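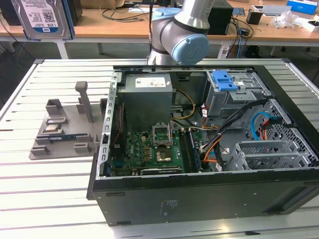

Tower on its side on the slatted table, parts tray to the left with the RAM stick in its slot.

September, started about 9:30 in the morning. Back on the PC assembly set for Celum. Goal for the week is still 851 good episodes of memory and CPU handling, and I want them clean enough that Busisiwe doesn't have to throw out half of them at review like she did with the last batch (sorry, Busisiwe!).

First thing I did was redo the home pose. Gil-soo had it parked too low over the chassis and the first move of every episode came out nearly identical, so the policy was learning a little dip that has nothing to do with the job. I raised it and now I jog the arm to a different start each time before I hit record. Takes a few extra seconds, I don't mind. Henryk, if you take over the station, please keep doing this and don't use the saved pose called "home_old" – I left it in only so the old logs still replay.

Got 87 kept by lunch. Tossed five. Three of those were me letting go of the leader handle too soon, one was a dropped log, and one I just didn't like the look of (I hesitated over the slot for ages and I don't want it copying that).

Language labels: Annatjie wants short commands plus one longer version each, so "put the memory in" and then something like "take the stick from the tray and set it in the open slot next to the others." I'm typing them right after each episode while I still remember what I did. Doing it at the end of the day was a mess.

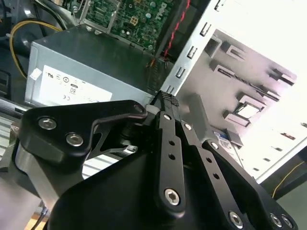

Wrist view is the thing I keep going back and forth on. Tín says crop it tight, and I get why, the network is small and most of those pixels are our own gripper. But on the reaches over by the power supply I'd like to keep the upper left, where you get the white label with the UL and CE marks, and the DELL lettering on the board up top. Printed stuff like that is a great landmark! My worry is the other way around, that it learns the lettering and falls over when we swap in a different tower. So I'm going to save the full view, crop at training time, and run both. Disk is cheap enough, we have room for 3,000 episodes at this size before I need to bug anyone.

The drive cage wall comes out very bright in that view. Locked the exposure one step down after lunch and wrote it in the station config, so morning and afternoon episodes won't match. Tagged them separately.

To do: second tower, new pad for the fingertip if Simel ever ships them, ask Gil-soo where the short hex key went.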